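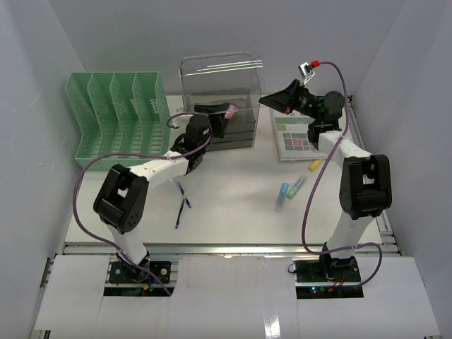

November 2022

Desk sorting, second go at it. The paper pile from the back bench has got out of hand again, so the job this week is to settle what lives on the white table and what goes to the shelves. The mint-green file organizer stays in the back-left corner, and its four slanted compartments are now spoken for: manuals, delivery slips, calibration sheets, anything still to be read. I had wanted it turned the other way, but with the tallest divider at the right the tabs are easier to read from the stool.

Booklets were the trouble. Thick ones stand up fine, thin ones slump and slide under their neighbours. Tried 2 fixes: a strip of card behind each lot (works, looks rough) and bulldog clips (they catch on the mesh, gave up).

Small parts go in clear boxes with lids off during the day. Brirka quoted for a box of 5 with labels. Sugiyama ones are a better colour but the lids crack in the cold, going by the last lot. Ordered Brirka, job no. 586.

Tredix catalogue can go in recycling once the hinge page is copied.

Still to do:
- label the compartments, pencil first
- find the missing Brurnitmont delivery slips, 2 of them, last seen near the kettle
- wipe down the grey walls, there is tape residue
- check in January whether anyone is still filing things properly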